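# About Casen Suture School

Hi, I'm Ruth Heywood, and I run Casen with my business partner Recep Demirtaş. We teach people to close wounds neatly. That's the whole business! Interrupted stitches, running stitches, knots that stay put, and an awful lot of talk about thread.

I started out teaching evening classes in a rented room over a hardware store in Javcombe, with six students and one good lamp. I'd spent years as a surgical nurse before that, watching people learn to sew on the job, usually tired and usually with someone sighing over their shoulder. I wanted a place where you could tie the same knot all afternoon and have somebody patient look at every one (I'm mostly patient, Recep is better at it).

Recep joined me in our second June. He came from making practice pads at a small workshop called Wragg, and he'd already sold me a stack of them before I talked him into teaching. He still fusses over materials more than anyone I know. If you get him going on braided versus single-strand thread, cancel your plans.

## What we teach

Our main course is Drurgate, named after the street we're on now. It runs 39 hours, split into short sessions, and it's built around the simple interrupted stitch. Each stitch gets its own knot, so you can look at them one by one and be picky. We are very picky.

Here's what we go on about, week after week:

- Take the same bite on both sides of the cut.
- Cross the wound at a right angle.
- Bring the edges together so they just meet – if the skin puckers, you've pulled too hard.
- Keep your spacing even, and look back at your last stitch before you start the next.
- Follow the curve of the needle with your wrist and don't push it straight.

Students always want to race to the end of the line. I get it, I did the same! But we like to stop when there's still some open cut to go and just look at the work so far. Two tied stitches in fine grayish-blue braid, evenly spaced and square across a short, straight incision, tell you plenty about how the rest should go. The edges sit close where the knots are, and the red line carries on to the right with no stitches in it yet.
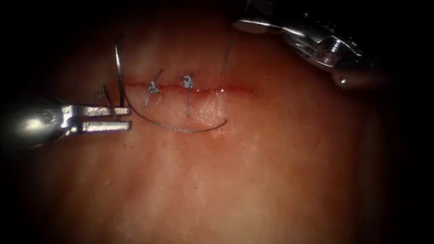 ## Who comes to us

All sorts. We've had nursing students, vet techs, surgical trainees, a ski patroller, and one retired dentist who said he missed it. Since we opened, 1,136 people have taken a class with us, and 69 of them have come back for the advanced one, where we get into layered closures and corners.

Classes are small on purpose. Everybody gets a bench seat, good light, and a tray with a needle holder, forceps and scissors. You'll go through a lot of thread. Last year I bought a box of 500 packets thinking it would see us through to spring, and it was gone well before Thanksgiving.

## Come say hello

You don't need any experience for the first course, and you don't need to bring anything except your reading glasses if you wear them. Tell us if you're left-handed when you sign up and we'll seat you next to Recep, who is too.

Want to look around first? Just write to us through the contact form and we'll find a time. The coffee's decent, and there's always a spare pad out if you feel like trying a knot or two.

– Ruth

*Page last updated 19 January 2021*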